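2022-11-14

Off today, so I spent it on the Bouazza timeout problem. I said on Friday I wouldn't touch it until Tuesday, but it was raining and I had the log files on my laptop anyway.

Where things stood: the nightly import reads the supplier feed, splits it by customer and writes each part to the database. It ran without trouble from February until the end of October. Then it began stopping partway through, always without an error message. The exit code was 0 every time, so the monitor stayed green and the first we heard of it was when a customer called about old prices.

I started with the error handling, which I wrote, so I can't complain about it to anyone. There was a catch block in the reader that logged at debug level and then returned an empty list. Debug is switched off in production. An empty list looks the same as the end of the file, so the import closed its connection and reported success. I changed it to throw, ran it against last Thursday's feed and got a proper stack trace on the first try. Record 129 has a date field with only a year in it. Everything after that record was being dropped.

Made soup at noon. Called the dentist to move my appointment.

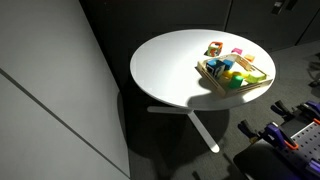
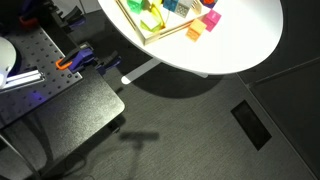
After lunch I worked on how the import should behave when it meets a bad record. Tineke Visser called at two and we went through it for half an hour. She wants the whole run to stop, because half an update is worse than none. I would rather skip the record, write it to a rejects table and carry on. I put it to her in terms of the tray on the white table with the toy blocks in it: if one block is the wrong kind you take it out and leave the others in the tray. She said that only works if somebody looks at what was taken out, and that the rejects table in Caso has not been opened by anyone in a year. I checked. She is right about Caso.

We settled on this. A bad record goes to the rejects table. If there are more than 3 in one run, the import stops, rolls back and sends a mail to the two of us. The limit sits in the config file so we can change it without a release.

I wrote four tests for it, one for each case I could think of: no bad records, one, exactly the limit, and one over. The last one failed because I had used "greater than or equal." Fixed. I also went through the rest of the code for other places that catch everything and return something empty. Found three. Two are in the old Clultus export and can wait. The third is in the Bolalance reader and has the same fault as mine, probably because I copied it from there.

Did not deploy. Tineke will review tomorrow morning and we'll put it on the test server before the evening run. I still have to write to the supplier about the date field, and somebody has to work out which customers got old prices and on which days. That will take longer than the fix did.

Stopped at half past five. Laundry, then the news. Need to buy printer paper.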